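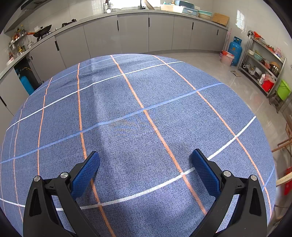
Blue plaid cloth on the kitchen table, gray cabinets behind.

From: Tiziana Monti
To: Erstead Linens & Household list
Subject: Re: Re: tablecloth, the orange lines, and the fold that won't leave

Subira Mushi wrote on Friday:

> Tiziana, you mentioned in August that you'd bought a blue plaid for the
> kitchen and were "reserving judgment." It is well past August. I am in the
> market for one myself, for a table that gets eaten at, written at and
> occasionally sat on, so please un-reserve it.
>
> Specifically:
>
> Does it show crumbs? My last one was navy and by noon it looked like the
> night sky.
>
> Does it need ironing? I own an iron. I'd like that to remain the whole
> extent of our relationship.
>
> And is it the one with the ruler marks? Primo swears there is a plaid going
> around with little ticks along the stripes and that he has cut a whole set
> of curtains by it. I have seen Primo's curtains and would like a second
> opinion before I trust the cloth.
>
> Subira

Subira, all right.

The blue is a medium one, with that slightly heathered, mottled look, as if somebody had stirred it and stopped early. I thought this would annoy me. In the shop I was holding out for a flat, even blue, and Elisa Tedesco, who had driven me there and wanted her lunch, said a flat blue would show every drop of water until it dried. She was right, and has mentioned it twice since.

Crumbs: toast crumbs disappear almost completely, which sounds like a virtue until you put your elbow on them. Flour shows. Salt shows if you go looking for it. Tomato shows, but tomato would show on the moon. Compared to your navy I'd call it a big improvement, and compared to the oatmeal-colored one I had before, which we do not discuss, it's a miracle.

Ironing: no, in the sense that I don't, and yes, in the sense that you can tell. There is a diagonal fold on mine that runs in toward the middle, plus the usual soft wrinkles. I've washed the thing and hung it over the door. I've smoothed it down by hand with the sort of firm stroke people use on horses. The fold goes off duty for an evening and is back at breakfast. Tumaini Mugo suggested laying a damp towel over it and leaving a stack of heavy books on top overnight. I did that. I now have a fold with a faint rectangle around it, and I've moved my place so that I sit on the other side.

If creases bother you, roll it around a cardboard tube when it's put away. I know this and I still fold mine, the tube being in the hall closet behind the vacuum cleaner.

Now the ruler. Yes, it is that one. The orange lines (coral, if you're selling it) have small ticks along their length, and the lines going the other way are white and pale blue and don't. The effect is of a tablecloth that was briefly considering a career in drafting. Primo, I am sorry to do this in public, but I laid a steel tape beside a stripe and went down the whole length of the table with it, and the ticks agree with neither inches nor centimeters. They agree with each other for a while and then they don't. After a wash I tried again and they had changed their story. They are decoration. I would no more cut curtains by them than tell the time by a sundial print.

What the big squares ARE good for is setting the table. One plate to a square, more or less, and people stop drifting toward the bread. It also makes it very plain when the cloth is on crooked. With a plain cloth you can be two inches off and live in peace. With a plaid, the line either runs along the table or it doesn't, and every visitor over the age of fifty will reach out while you are talking to them and give it a little tug. I have started putting it on slightly crooked before my brother-in-law comes, so that he has something to do.

Stripes against the room: I worried about this more than I should have. The lower cabinets are light gray with tall flat doors and slim black handles, and the counter is gray too, so the kitchen had settled into a sort of permanent overcast. My fear was that a blue cloth would look like more weather. The orange lines save it. There's very little orange when you come down to it, they're thin, but it's enough that the table looks as if somebody lives there. If your kitchen is already cheerful you may want to go carefully.

One oddity. Near the middle there's a pale mark, very faint. I took it for a water stain, then for something I'd put down hot, and went at it with white vinegar on a cloth, then with dish soap, then with language. It didn't move in any of the three. I now think it's printed on. It doesn't say anything, or it has nothing legible left to say. If anyone else on the list has the same plaid, would you look at the middle of yours and report? Tumaini thinks it could be a maker's mark from a piece that was meant to be trimmed off. Elisa thinks it's the vinegar. I'd like to know before I put a fruit bowl over it for the rest of my life.

Care, for the record: cool wash, no softener, and take it out promptly. The label says Gronusen and gives washing symbols so small that I read them with the magnifier on my phone and still had to guess at the triangle. I haven't noticed the orange running into the blue. I did the first wash with an old pillowcase in there to catch any dye, and the pillowcase came out exactly as dingy as it went in.

So, Subira: for eating and writing, yes, though put a magazine under anything you want to sign, the weave has enough texture that my signature came out looking like a seismograph. For sitting on I can't say. Ask Primo, he has 30 feet of fabric left over from those curtains and presumably somewhere to sit.

Two requests before I go. Would whoever borrowed my table clips at the Agyeman swap kindly return them, because a cloth this size slides if you so much as reach for the pepper. And could we please stop replying to the whole list with "thanks!" My inbox says 791 and I can account for very few of them.

Tiziana

P.S. Primo has written to me privately to say his tape measure is the one that's wrong. I'm leaving the paragraph in.

Erstead Linens & Household list | Contact the list owner | Messages copyright their authors | Back to top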